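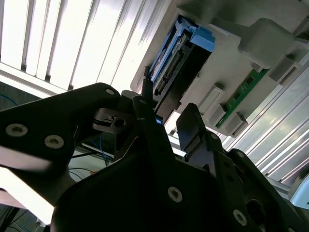
図3-1 プレートのくぼみに収まった細長い青と黒のモジュール

3章 ブラッドベルグ卓上時計キットの配線と時刻合わせ

2章の木枠の組み立て、おつかれさまでした! 私は最初の一台で枠の接着に丸一晩かけてしまったので、ここまで来られた方はもう山をひとつ越えたと思ってください。この章では基板をつないで、時計を動かすところまでいきます。

3.1 始める前に
用意するのは、2章で組んだ枠、表示基板、電源ケーブル、袋Bに入っている8 mmのネジです。袋Aのネジは長さが違うので、混ぜないように小皿に分けておくのがおすすめ(私は一度混ぜて、泣きながら選り分けました)。

注意:電源ケーブルは手順5まで絶対につながないでください。

3.2 配線
1. 表示基板を、文字の印刷された面を上にして置きます。
2. 平たいケーブルを基板のコネクターに差し込みます。ロックのつまみを起こして、まっすぐ奥まで入れて、つまみを倒す。斜めに入ると数字の一部が光りません。
3. 基板を枠の内側に当て、ネジで四隅を仮留めします。この段階ではゆるゆるで大丈夫。
4. 前面の窓から数字の位置をのぞいて、傾いていなければ本締めします。締めすぎると木が割れるので、止まったところでやめてください。
5. 電源ケーブルをつなぎます。全部の桁が一度光って、12:00の点滅に変われば成功です。

メモ:ケーブルが余ったら、ゆるく輪にして底板の溝に入れておきます。きつく折り曲げるのはなしで!

3.3 時刻合わせ
1. 裏のSETボタンを長押しします。「時」の桁が点滅します。
2. +ボタンで時を合わせ、SETを短く押すと「分」に移ります。
3. 分を合わせてもう一度SET。ここで秒がゼロから数え始めるので、時報に合わせたい人は押すタイミングを待ってくださいね。
4. 明るさを変えたいときは、普通の表示中に+ボタンを押します。寝室に置くならいちばん暗い設定が好きです。それでも十分読めます。

メモ:停電しても、内蔵の電池で36時間は時刻を覚えています。冬に長く家を空けるときは、帰ってから合わせ直すつもりでいてください。

3.4 うまくいかないとき
何も光らない:電源プラグを抜いて、手順2のケーブルを差し直します。私のところに来る質問はほとんどがこれです。
「E17」と出る:電池の向きが逆です。プラグを抜いてから裏ぶたを開け、+の印を確かめて入れ直してください。
時計が進む:SETと+を一緒に押すと補正画面になります。数字をひとつ下げて、しばらく様子を見てください。一気に下げると、今度は遅れて追いかけっこになります。
ボタンが引っかかる:枠の穴に接着剤が残っていることが多いです。細い紙やすりで内側を軽くなでてみてください。

補正画面の説明は、初版を読んだセバスティアン・コマンさんの指摘で書き足しました。ありがとうございます!

4章では木枠にオイルを塗ります。塗る前に基板を一度外すので、ネジの小皿はまだ片づけないでくださいね。

小山あおい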